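Betreff: Re: [Kastbridge-Liste] Greifer fährt in durchsichtigen Halter, Schutzhalt kommt zu spät
Datum: 26. Juli 2022

Guten Tag an alle,
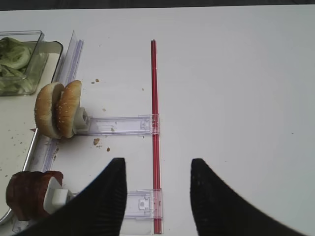
Aus Zaltau kam auf meine erste Nachricht die Rückfrage, ob wir den Fehler nicht an der falschen Stelle suchen. Ich zitiere die Mail hier vollständig, damit die neuen Mitglieder der Liste folgen können, und antworte darunter.

> Hallo,
>
> ich habe euren Bericht zweimal gelesen und bin nicht überzeugt, dass
> die Kraftüberwachung das Problem ist. Wenn der Finger den Halter
> berührt, obwohl die Bahn laut Ocampo frei war, dann war doch schon
> vorher etwas falsch. Wir hatten bei uns im März einen ähnlichen Fall
> mit Deckeln aus klarem Kunststoff. Die Tiefenwerte kamen vom Tisch
> unter dem Deckel und nicht vom Deckel selbst. Für den Planer war da
> einfach Luft.
>
> Fragen dazu:
> Sind die durchsichtigen Teile bei euch als feste Hindernisse
> eingetragen oder verlasst ihr euch auf die Kamera?
> Wurde die Schwelle nach dem Fingerwechsel neu eingestellt?
> Und was macht ihr mit den Lebensmitteln, wenn ein Stück Kunststoff
> abgebrochen ist? Davon steht im Bericht kein Wort.
>
> Grüße aus Zaltau

Vielen Dank für diese Fragen. Sie waren unbequem, aber berechtigt, besonders die letzte. Ich versuche, der Reihe nach zu antworten, und bitte um Nachsicht für mein Deutsch, wenn ein Fachwort nicht ganz stimmt.

Zuerst noch einmal der Vorfall, weil ich ihn im ersten Bericht zu kurz beschrieben habe. Wir haben an der Burgerstation eine Serie von 300 Zyklen gefahren. Die Aufgabe ist jedes Mal dieselbe: Die Finger kommen von oben, fassen das Brötchen in der Klemme, die Klemme wird gelöst, und das Brötchen wird abgelegt. In drei Zyklen ist ein Finger gegen einen der klaren Halter an der roten Stange gefahren. Zweimal hat der Halter nur nachgegeben. Beim letzten Mal ist eine Ecke der Rastnase abgebrochen, und der Arm hat sich noch weiter bewegt, bevor der Schutzhalt gekommen ist. Kein Mensch war im Arbeitsraum. Trotzdem habe ich die Station gesperrt, und sie ist bis heute gesperrt.

Zur ersten Frage. Ich muss zugeben, dass die Halter nicht als Hindernisse eingetragen waren. In der Szene von Ocampo standen der Tisch, das Metalltablett und der Glasbehälter mit dem Gemüse. Für die Halter und für die lange klare Schiene neben dem Tablett hatten wir uns auf die Handgelenkkamera verlassen. Ich habe jetzt die gespeicherten Tiefenbilder angeschaut, und es ist genau so, wie ihr schreibt. An der Stelle der Halter liegt in den Daten der weiße Tisch. Nur an den Kanten gibt es einzelne Punkte, und diese Punkte entfernt unser Filter als Rauschen. Die rote Stange selbst wird dagegen gut erkannt. Vielleicht hat uns das getäuscht: In der Ansicht war die Stange immer da, und so hat man geglaubt, dass auch das da ist, was an der Stange hängt.

Zur zweiten Frage. Nein, sie wurde nicht neu eingestellt. Wir haben seit dem Frühjahr die schwarzen Finger von Fatex montiert. Sie sind weicher als die alten und geben seitlich nach. Die Schwelle der Kraftüberwachung stand noch auf 16 Newton, das war der Wert für die steifen Finger. Der weiche Finger biegt sich zuerst, und der Sensor am Handgelenk merkt davon sehr wenig. In der Aufzeichnung sehe ich die Kraft lange flach bleiben und dann plötzlich steigen. Eine Schwelle, die auf dem Papier vorsichtig aussieht, war also für diese Finger zu spät.

Dazu kommt ein Versatz, den ich erst gestern gefunden habe. Nach dem Fingerwechsel wurde der Werkzeugpunkt nur in der Höhe nachgemessen. Seitlich lag er drei Millimeter daneben. Das ist wenig, wenn man ein Brötchen greift, denn ein Brötchen verzeiht viel. Zwischen Finger und Halter ist es aber fast der ganze Abstand, den wir beim Planen gelassen hatten.

Zur dritten Frage, und das ist mir die wichtigste. Wir hatten keine Regel für den Fall, dass Kunststoff abbricht. Die Bruchstelle war klein und das Stück ist klar wie Wasser. Auf dem weißen Tisch findet man es kaum, besonders wenn dort schon Krümel liegen. Wir haben lange gesucht und das Stück schließlich gefunden, aber ich möchte mich auf solche Suche nicht verlassen. Alles, was zu diesem Zeitpunkt in der Station war, haben wir weggeworfen, also auch das Gemüse im Glas, obwohl es ein Stück weit entfernt stand. Gegessen wird von diesen Versuchen ohnehin nichts. Wer aber eine ähnliche Station in einer richtigen Küche plant, sollte diese Frage vor der ersten Bewegung klären.

Was wir bisher geändert haben:

- Die Halter, die Klemmen und die Schiene sind als feste Körper in der Szene, mit Zuschlag nach allen Seiten.
- Der Filter löscht in der Nähe der Stange keine einzelnen Punkte mehr.
- Der Werkzeugpunkt wird nach jedem Fingerwechsel in allen Richtungen gemessen und von einer zweiten Person bestätigt.
- Nach jedem unerwarteten Kontakt wird die Station geleert und erst nach einer Kontrolle aller Kunststoffteile wieder freigegeben.

Noch offen ist die Schwelle. Ich kann sie nicht beliebig senken. Beim Herausziehen des Brötchens aus der Klemme entsteht eine Reibung, die schon jetzt manchmal nahe an den Grenzwert kommt. Ein Gedanke ist, die Schwelle nur für die Anfahrt niedrig zu setzen und vor dem Herausziehen umzuschalten. Mir gefällt es nicht besonders, eine Schutzfunktion im laufenden Zyklus umzuschalten. Wenn jemand damit Erfahrung hat, auch schlechte, wäre ich für eine Nachricht dankbar.

Die Halter in farbigem Material zu bestellen haben wir auch überlegt. Der Lieferant hat sie im Moment nur in klar. Mattes Klebeband hält auf den kleinen Rippen nicht gut und wäre bei Lebensmitteln wieder eine neue Gefahr.

Die Kraftkurven schicke ich gern direkt an die, die sie sehen möchten. Für den Anhang der Liste sind die Dateien zu groß.

Mit freundlichen Grüßen
aus der Arbeitsgruppe Kastbridge

Kommentare zu diesem Beitrag

Gast schrieb:
Umschalten der Schwelle haben wir gemacht und wieder aufgegeben. Nach einem Abbruch blieb der hohe Wert stehen. Wenn ihr es macht, dann beim Start jedes Zyklus zwingend zurücksetzen.

Gast schrieb:
Könntet ihr die Kurven vielleicht doch ins Archiv stellen, notfalls verkleinert? Uns interessiert vor allem der flache Teil am Anfang.

Gast schrieb:
Bei uns gleiche Finger, gleicher Effekt. Ich messe jetzt den Werkzeugpunkt auch seitlich nach.

Dieses Archiv verwendet Cookies, um Ihre Anmeldung zu speichern. Mit der weiteren Nutzung stimmen Sie dem zu. Einstellungen | Akzeptieren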